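Return stack mispredicts after a context switch on an out-of-order soft core

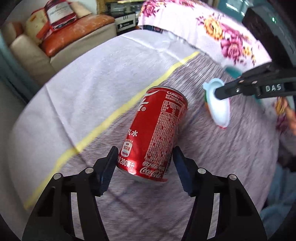

Coke can, 200 mL, lying on grey fabric.

Posted by flultutik in Processor Design

I'm running a dual-issue out-of-order RISC core on an FPGA board, with a 16-entry return address stack (RAS) and a gshare predictor. Single-threaded code behaves well. With the timer interrupt enabled and two tasks swapping, the counter shows 1,488 return mispredicts over 100 context switches. With the timer off, the same workload gives 18.

The RAS pointer is checkpointed at every branch and restored on a flush. The entries themselves are not. Is this a recovery bug, or just what a shared stack costs? I'd rather not add an ASID tag to each entry if there's a cheaper fix.

kusis

Probably both. Restoring only the pointer is not sufficient in an out-of-order front end. If the wrong path pops an entry and then pushes, the old top is overwritten, and rolling the pointer back leaves it aimed at a bad address. The usual minimum is to checkpoint the pointer and the top-of-stack value together. It costs one extra address per checkpoint and repairs the most common case.

The context switch portion is separate. The incoming task inherits the other task's entries, so every return up its call chain misses until new calls refill the stack. Your total is just under 15 per switch, close to your stack depth, so I would look there first. Tagging will not help much if the entries have already been overwritten — it only lets you suppress a prediction you know is stale.

Also check that your trap entry is not decoded as a call. Ours was, and each interrupt pushed one entry that never got popped.

asamoah_p

Had the same thing, turned the RAS off during interrupts and it went away mostly. Can't remember which CSR bit, it was on an older core.

podetti

Check the scheduler as well. If it switches tasks by loading ra and executing a plain ret, that return will always mispredict. Use an indirect jump through a register your decoder does not treat as a link register, then re-run the counters.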